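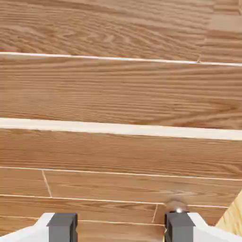

*Fig. 1. Simulator view over the open gripper, facing the wooden panels.*

## Session 4: checking the gripper view before you cut anything

These notes go with the workshop build of the Clutudico arm. You should have the base bolted down and the simulator installed. Bring your own laptop if it has the Fetix model on it.

**What to look for in Fig. 1**

The fingers are spread wide and hold nothing, and you can see floor between them. Both show at the bottom of the view. If your own render shows only one finger, the camera mount in the model is turned. Fix that first.

The panels and the planks are much the same colour. The white strips between the panels are far easier to pick out than the wood grain, so use a strip as your reference line. In Fig. 1 the strips slope down slightly to the right. Note the slope in your own view before you change any joint angles.

**Settings for this session**

| Setting | Value |
|---|---|
| Steps per run | 1,000 |
| Pause between moves | 300 ms |
| Log file limit | 3,000 lines |

**Exercise**

1. Load the Golten room file and start with the gripper open.
2. Save one view from the start position.
3. Turn the wrist until the reference strip is level. Write down the angle.
4. Close the fingers on empty space and open them again.
5. Repeat with the wood texture switched off and compare the two logs.

If the run stops at step 112, the wrist limit is still at its default. Change it in the joint file and reload.

Keep your angle from step 3. It is needed for the bracket drawing in Session 5, and the bracket is cut from the Ekanayake template in the shared folder. Print at full size and check the scale bar with a ruler.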